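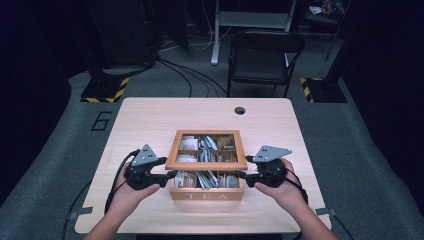
Pralter has begun shipping its glass-lidded wooden tea box to cafes and hotel suppliers, with a first run of 1,000 units made at its Dumelton workshop. The box is square and stores sachets on edge in compartments. A thin wooden cross divider in the lid separates the upper and lower rows, so printed labels can be read with the box closed. The word TEA is engraved on the front panel in white, widely spaced capitals. An unmarked front panel will be offered from June on orders of 200 or more.

Of the first run, 800 boxes are reserved for Rovham, which supplies breakfast rooms and meeting spaces. The remainder will be sold through the Baxter catalog. The box measures 246 millimeters on each side and is delivered empty – sachets are ordered separately.

Pralter advises wiping the wood with a dry cloth and keeping the box away from kettles and steam wands. Replacement glass for the lid can be ordered from the Dumelton workshop. Orders received before noon are packed the same day.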